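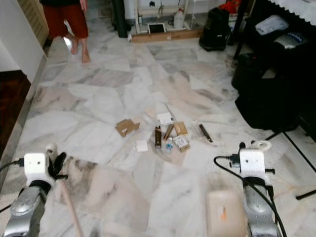
## Marmorboden nach dem Auspacken sauber bekommen

Im Netz steht zu Marmor ungefähr alles und das Gegenteil davon. Essig hilft, Essig zerstört. Backpulver ist das Hausmittel schlechthin, Backpulver macht Kratzer. Ich habe einen grau-weißen Marmorboden im Flur und im Wohnraum, der regelmäßig als Abstellfläche für Kartons, Regalteile und Kleinkram herhalten muss, und glaube inzwischen nur noch, was ich selbst auf einer Fliese ausprobiert habe.

### Was man braucht

- Besen mit weichen Borsten
- Kehrschaufel
- Bodenabzieher mit Gummilippe
- zwei Eimer, einer davon für Schmutzwasser
- neutrale Seife, ich nehme Dorklow
- ein altes Baumwolltuch

Der Steinreiniger von Grimano kostet ein Vielfaches und soll laut Etikett »tiefenaktiv« sein. Was das heißen soll, konnte mir im Laden keiner erklären. Ich habe ihn auf einer Fliese neben der Treppe gegen die Seifenlauge antreten lassen und sah keinen Unterschied.

### 1. Erst alles vom Boden

Kartons flach legen und raustragen, Kleinteile in eine Schachtel. Wer um die Sachen herumwischt, hat hinterher Ränder und macht es zweimal. Große Kartons nicht über den Stein ziehen, auch leere nicht. Darunter klemmt gern ein Steinchen oder eine Heftklammer.

### 2. Trocken kehren

Von den Ecken zur Mitte, Schaufel flach ansetzen. Die Metallleiste am Übergang zum Holzboden nicht vergessen, dort sammelt sich der feine Sand. Staubsaugen geht auch, aber nur mit Bürstendüse. Arsalan Kiani, der bei uns im Haus die Platten verlegt hat, hält vom Saugen auf Marmor gar nichts. Ich finde das übertrieben.

### 3. Seifenlauge auftragen

15 ml Seife auf 9 Liter lauwarmes Wasser. Auf der Flasche steht mehr, was mich bei einem Seifenhersteller nicht wundert. Mit zu viel Seife gibt es Schlieren, die man dann wieder für Schmutz hält. Immer nur eine Fläche von vier, fünf Fliesen nass machen und kurz stehen lassen.

### 4. Abziehen

Grauschwarze Schmierstreifen löst man mit der Gummilippe besser als mit dem Mopp, der sie bloß verteilt. 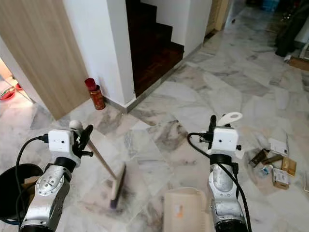

Den Abzieher flach führen, mit wenig Druck, und nach jeder Bahn die Lippe am Tuch abwischen. Das Schmutzwasser zur Schaufel hin ziehen und gleich in den Eimer damit. Vor der Holztreppe eine Fliesenbreite Abstand lassen und den Rest mit dem Tuch machen, sonst läuft die Brühe in die Fuge.

Ob der Abzieher von Riedl oder vom Baumarkt kommt, ist egal. Die Lippe sollte gerade sein und keine Kerben haben. Bei meinem ersten war sie nach einem Winter hart, die Ersatzlippe von Rolico passte erst nach Kürzen mit dem Teppichmesser.

### 5. Klar nachwischen und trocknen

Frisches Wasser, gut ausgewrungenes Tuch, danach mit einem trockenen hinterher. Fenster auf, etwa 100 Minuten warten, dann erst wieder Kartons drauf.

### Was ich weglasse

Essig, Zitrone, Kalklöser: greifen den Stein an, da sind sich ausnahmsweise mal fast alle einig. Dampfreiniger: habe ich im Dezember probiert, danach war eine Fuge offen. Kann Zufall sein.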